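Notebook, steamer bench, October

Entry 40. Morning, then again after lunch.

Second go at the bun question. I still don't believe the Stindau recipe card, which says buns from the fridge need the same time as buns from the freezer "if the steam is strong". That can't be right in a pot this size. Whoever wrote it was working with a proper stacked steamer and a gas ring, and we have a small electric pot with one basket.

Setup the same as last time. White table against the wall, pot in the middle, lid to the left when it's off, plate to the right. The order matters a bit, as last time the plate ended up on the far side of the lid and there was a lot of reaching across an open pot for no good reason. Keep it like this please.

Water: 300 ml, measured in the jug and not by the line inside the pot. I don't trust the line. Filled to the line and poured back out into the jug, it came to 382, and the leaflet claims the line is 300. Either the line is wrong or the leaflet belongs to a different pot. My guess is the leaflet. It came in the Skiser box with the spare basket and the drawings in it don't match our handles.

Dial: the brown knob has no click to it, so "medium" is wherever your hand stops. The markings on the panel are too faint to be any help. I put a pencil tick on the masking tape last month and somebody has since peeled the tape off. Left it at full for everything today, which at least can be repeated.

Run 1, fridge buns, lid on from cold water. Steam showing at the vent holes after a while, didn't start the timer until it was steady. Bottoms came out tacky. Middle fine. Skins a bit wrinkled when the lid came off, which the Mensah notes put down to taking the lid off too fast. Possibly. They also say to leave the lid on for five minutes with the heat off, and I did that, and they wrinkled all the same.

Run 2, fridge buns, water already going before they went in. Better skins. Bottoms still tacky. So the tackiness has nothing to do with the cold start, whatever I wrote in the last entry. I've crossed that out.

Didn't do a freezer run. There was one bag left and I'd rather not use it up before we agree on the timing. The Testano buns in the drawer are a different size and would only muddle things.

On paper squares: the usual advice is that paper under each bun stops the sticking. Maybe it does. But the paper also covers a good part of the holes in the basket, and with the raised ones in the middle nothing sits flat there anyway. Before anybody orders a roll I'd like to see one run with paper and one without, same batch, same water. Last time we "knew" something like this we bought the bamboo liner, and that's been in the cupboard since – unused, still in its sleeve. 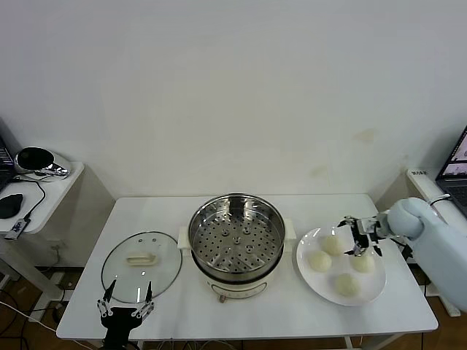 Bench with buns on the plate, basket empty, lid off to the left.

Loading order, for whoever does the next run. Lid down flat, handle up. Buns go in from the plate one at a time, round the outside first, and leave the centre clear if you can. Don't squash them against the wall of the basket, they swell and then tear when you lift them. Lid on last, and check it's seated, as it will sit crooked on the rim and look fine from the front.

Colour is no guide to anything, by the way. The card says done buns are "brighter". Mine looked pale before and pale after. Press the top and see if it comes back.

The yellowish mark on the wall over the table: I was told it's from the steam. Not convinced, it's off to the right and the pot stands in the middle. Wiped it with a damp cloth and nothing came away. Leaving it.

To do:
Ask whether the spare basket even fits this pot.
New tape for the dial, with a note saying leave the tape alone.
Paper against no paper, 300 ml, full heat, water going first.
Freezer run at 60 per cent over the fridge time, and if that's too long then the card gets half an apology.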